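Taming the kitchen drawer of small things

I spent most of a rainy Saturday on ours, with the kettle going and the radio on, and I can't tell you how cheering it was (small joys, I know!).

Tip everything onto the table first, every last battery and bread tag, and give the drawer a good wipe with warm soapy water. 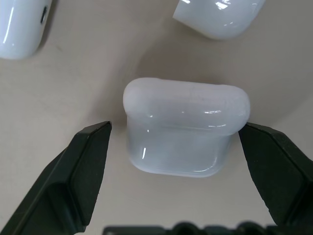

Anything you haven't reached for since September can go to the op shop or the shed, and do be a bit ruthless about takeaway menus. Shallow plastic trays in different colours are lovely for little bits like earbuds, and even the kids remember that red and teal are for the listening things.

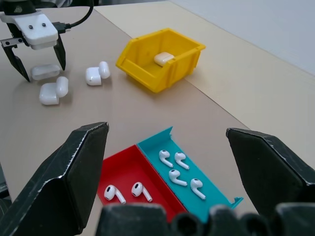 Sticky drawer runners

Rub a candle stub along both runners, slide the drawer in and out a few times, and wipe off the crumbs of wax with an old tea towel.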